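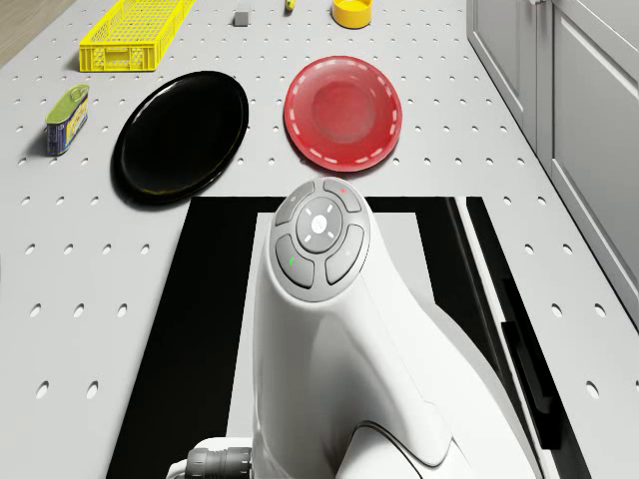

Anyone who shares robot test results will soon have a common rulebook to follow, and it is short enough to read over lunch. The Clastolley group has released the first full edition of its good practice guide for tabletop robot trials, covering both simulated setups and real ones. It runs to 22 pages, and the part getting the most attention so far is the chapter on how to write down a scene before the arm moves at all. A tabletop with a yellow crate at the back, a tin with a green lid off to the left and a black plate next to a red one sounds simple enough to repeat. Try setting it up in another lab from a one-line note, though, and you'll find out how much was left unsaid. How far apart are the plates? Which way is the crate turned? The guide asks for all of it, in a fixed order, starting from the base of the arm and working outward.

The group published the guide on 14th October after a long round of comments that opened in June. It received 478 of them, from university labs, two warehouse firms and a good number of people working alone, and every one has been answered in a public log. Reading through the log is a pleasure in itself. There is a long and very polite argument over whether a cup should be recorded by the center of its base or the center of its rim (the base won).

"We had people who disagreed on nearly everything else agreeing that they were tired of guessing," said Ronaldo Catacutan, who edited the guide. "I've spent whole afternoons trying to rebuild a setup from somebody's paper, and I've had people write to me because they couldn't rebuild mine. So I was glad to do this work, even the dull parts. Maybe the dull parts most of all."

The rules themselves are plain. Every object gets a name, a size, a position and a direction it faces. Clear or shiny surfaces have to be marked as such, along with where the light comes from, as these can trip up a vision system that does fine on matte objects. Anything within reach of the arm must be listed, even if the task never touches it. Cabinets and walls count too if the arm could bump into them. For simulated trials, teams also have to give the version of the software, the physics settings and the starting seed, and they must say clearly in the title or first paragraph that the results come from simulation.

That last rule is a strong one and it deserves a cheer. Simulated trials are cheap to run and wonderful for trying out ideas, but a success rate from a rendered table and one from a real table have too often ended up side by side in the same chart with no label on either.

There is also a floor on how many runs a team should report. A simulated result needs at least 1000 runs per task under the guide, with failures sorted by type: missed grasp, dropped object, collision, or time ran out. Runs that are stopped by hand have to be counted as well. The minimum for physical trials is lower and depends on the task, and the guide includes a table for working it out.

Campbell was the first lab to try the draft rules on its own past work. Its team went back over 187 saved scenes and found that only a few carried enough detail to pass. They have been filling in the rest and sharing their notes as they go, which is a generous thing to do with your own messy records. Brerkov, which ran a second check over the summer, reported that writing a scene to the new standard took its staff a few minutes once they had the form in front of them.

The form is free to download, and Fomari is hosting a shared library where teams can post finished scene files for others to use. It opened with 1315 entries, sorted by task and by type of arm. New files are checked by two readers before they go up.

Work on the next edition has already started. It will take on soft items such as cloth and bags - a much harder thing to pin down on paper - and the group is asking for sample scenes now.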